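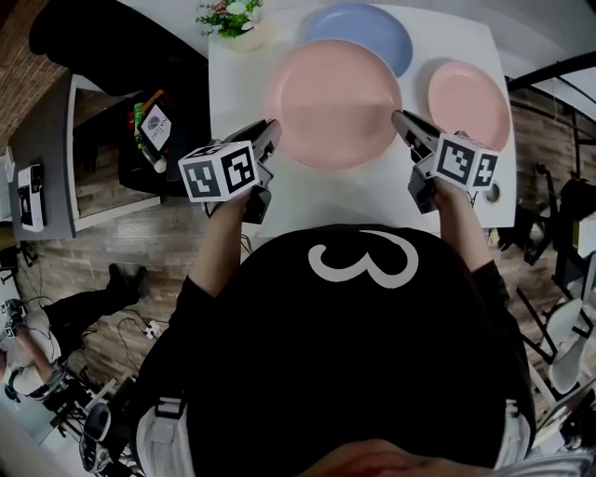

Three round plates on a white table, pink and light blue, with flowers at the far corner.

I would like to defend the mismatched table. For years my wife and I owned a full dinner service, white with a thin grey rim, and we used it twice a year. The rest of the time it sat in its box and we ate off whatever was nearest. When we moved to a smaller flat in May I sold it for 70 pounds and have not missed it.

The usual argument for a matching set is that it looks tidy. I accept that up to a point. A stack of equal plates is easier to put away, and my neighbour Marisol Alcantara, who disagrees with me on most of this, says a guest notices when one person gets the odd plate. My answer is that if every plate is odd, the problem goes away.

Size matters more than pattern. A large plate will take a roast dinner or serve as a platter. A small one does for toast or cake. Most boxed sets give you six of each, and a household of two ends up washing the same pair of big ones every night while the side plates gather dust.

Colour is where people get nervous. Pale pink and light blue go together well enough on a plain white table, and a few flowers in a white vase will do more for a meal than a gold rim. I would stop short of mixing strong colours with busy patterns – I tried it, and the food looked lost.

Buy plates one at a time, then, when you see one you like. Check that it fits the cupboard. Ours is 258 mm deep inside, and I have carried one very handsome plate back to the shop.

Related
Do we need a dining room?
Six bowls and no saucers
Small tables, large families
In praise of the draining rack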